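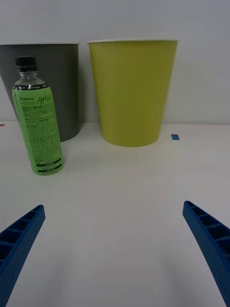

Coimbra, 26/12/2018

Tópico iniciado por noura_q

Boa tarde a todos, e boas festas atrasadas para quem as faz! Prometi que contava como correu o dia aberto do laboratório Jirov, em novembro, e só agora, com a casa finalmente sossegada e ainda meio tabuleiro de rabanadas por acabar, é que me sento a escrever. Fui com a minha cunhada e com os dois miúdos dela, que iam contrariados e depois não queriam vir embora.

A entrada era livre, mas com inscrição, e os 200 lugares foram-se depressa. Dividiram-nos por grupos e calhou-nos a Ysaline Pons como guia, uma simpatia, com uma paciência infinita para perguntas (e olhem que eu fiz muitas). A parte de que gostei mais foi a bancada de manipulação: um braço com dois dedos azuis, daqueles com nervuras por dentro, diante de uma mesa branca com um copo grande verde-amarelado, um recipiente cinzento-escuro e uma garrafa de bebida de maçã. Coisas de cozinha, portanto! Eu ia à espera de peças de automóvel e parafusos, e fiquei encantada.

A Ysaline explicou que a garrafa é o objeto que mais dores de cabeça lhes dá, por causa do gargalo transparente. Alguém mais lá esteve?

noura_q

---

pillard_fan escreveu:

Estive, no grupo da tarde! Também gostei, mas vou ser um bocadinho do contra, com todo o carinho. Três objetos bem espaçados em cima de uma mesa lisa é muito bonito, só que a minha mesa da cozinha não é assim. Na demonstração da Pillard, no ano passado, tinham um caixote cheio de tralha misturada e o braço lá se ia desenvencilhando. Demorava, mas impressionava mais.

---

odette_fleury escreveu:

Ó pillard_fan, espaçados não diria eu. A garrafa está à frente do recipiente cinzento e tapa-o em parte, é só olhar para a fotografia que a Noura pôs. Trabalhei muitos anos com braços Clamach em embalagem e garanto que duas coisas sobrepostas já chegam para estragar a manhã a uma pessoa. E a garrafa nem sequer está bem direita, parece-me um nadinha inclinada para a esquerda.

Quanto ao caixote da Pillard, também vi e achei engraçado, mas ninguém nos disse quantas vezes tinham ensaiado aquilo.

---

pillard_fan escreveu:

Está bem, sobrepostas sim, dou a mão à palmatória nessa parte. Continuo a achar que para um dia aberto podiam ter arriscado mais. Ficámos 60 minutos na fila para aquela bancada!

---

annick.p escreveu:

Olá, olá! Não pude ir, fiquei cheia de pena. Uma pergunta de quem percebe pouco disto: o bocadinho de fita azul ao pé do copo serve para alguma coisa? E os dedos são de borracha? Parecem umas escadinhas.

---

noura_q escreveu:

Annick, da fita não sei, não me lembrei de perguntar, e agora fico eu também a pensar nisso. Dos dedos também não sei o material, só que são baços e com uma textura fininha. O meu sobrinho mais novo chamou-lhes logo "as escadas dos bombeiros", por isso estás em boa companhia.

E pillard_fan, 60 minutos foi azar – nós fomos logo de manhã e quase não esperámos. A Ysaline disse ao nosso grupo que já tinham preparado 163 arrumações diferentes de objetos para os ensaios, umas mais simples e outras bem atravancadas. Talvez as difíceis fiquem para quando não há crianças a puxar-lhes pela bata.

---

odette_fleury escreveu:

Se alguém quiser combinar boleia para a próxima visita, a da oficina Rezaei, eu saio de Leiria e tenho três lugares no carro. Levo termo de café e bolo de laranja. O pillard_fan também pode vir, desde que não fale da Pillard o caminho todo.

---

pillard_fan escreveu:

Aceito o lugar e o bolo. Quanto ao resto, não prometo nada.

---

Este site utiliza cookies para melhorar a sua experiência. Ao continuar a navegar, aceita a sua utilização.

Contactos | Regras do fórum | Voltar ao topo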